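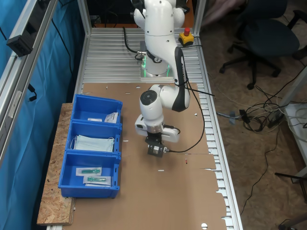 Set-up Guide | Section 4: Registering a Foreign Branch

4.1 Before you start

This section covers opening a branch of an existing company in Drunddale through the Etetti filing portal. If you are forming a new subsidiary, skip to Section 5. The forms look alike but the portal will not let you convert one into the other after payment.

Have the following ready:

Certificate of incorporation of the parent company
Current articles, with a certified translation if not in English
Passport copy for the branch manager
A street address in Drunddale (P.O. boxes are refused)
Board resolution approving the branch

Note: Certified translations expire. Check the stamp date before you upload.

4.2 Create the branch record

1. Sign in to Etetti and select Entities, then Add Entity.
2. Choose Branch of Foreign Company.
3. Enter the parent company name exactly as it appears on the certificate, including punctuation. "Lebrun Ltd." and "Lebrun Ltd" are treated as two different companies.
4. Enter the branch name. It must contain the full parent name. You may add a place name or the word "Branch" at the end.
5. Select an activity code. Code 41 covers wholesale trade and code 57 covers business services. A branch may hold two codes, but the first one entered decides which license office reviews the file.
6. Click Save Draft. A draft number appears at the top of the page. Write it down.

Caution: Do not use the browser's Back button during step 5. The second code is dropped without a warning.

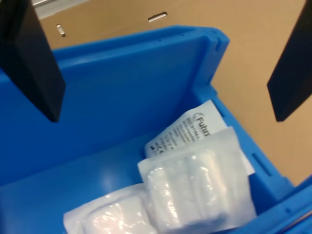 Inside of a blue plastic storage bin.

4.3 Appoint the branch manager

1. Open the draft and go to the People tab.
2. Click Add Manager and enter the name as printed in the passport. Accented letters are accepted. For example, enter Matúš Pešek and not Matus Pesek if the passport shows the accents.
3. Upload the passport copy as a PDF.
4. Under Powers, choose Sole or Joint. If you choose Joint, a second person must be added before the tab will close.
5. Send the consent request. The manager receives a link by e-mail and has to sign from his or her own account.

The manager does not need to live in Drunddale, but a nonresident manager must name a local agent for service. Belska clients can use our office for this. Contact Miloslav Doležal on the registrations desk for the agent letter.

4.4 Pay and submit

1. Go to Review. Any tab marked in red is incomplete.
2. Check the share of ownership. For a branch this field must read 100. If it shows anything else, the record was started as a subsidiary and has to be deleted.
3. Pay by card or bank transfer. For transfers, put the draft number in the reference line and nothing else.
4. Click Submit. The status changes to Received.

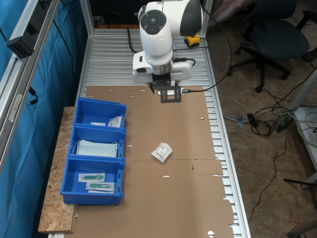

Transfers sent without the draft number are held by the license office and returned to the sender, less bank fees. The draft stays open while this happens, so you can pay again by card without waiting for the money to come back.

4.5 After submission

Questions from the reviewer appear under Messages. They are not copied to e-mail, so check the portal until the status reads Registered. Replies must come from the account that submitted the file.

Note: Branches registered in August file their first annual return the following year. See Section 7 for return dates and Section 8 for opening a bank account.

Section last revised March 22, 2026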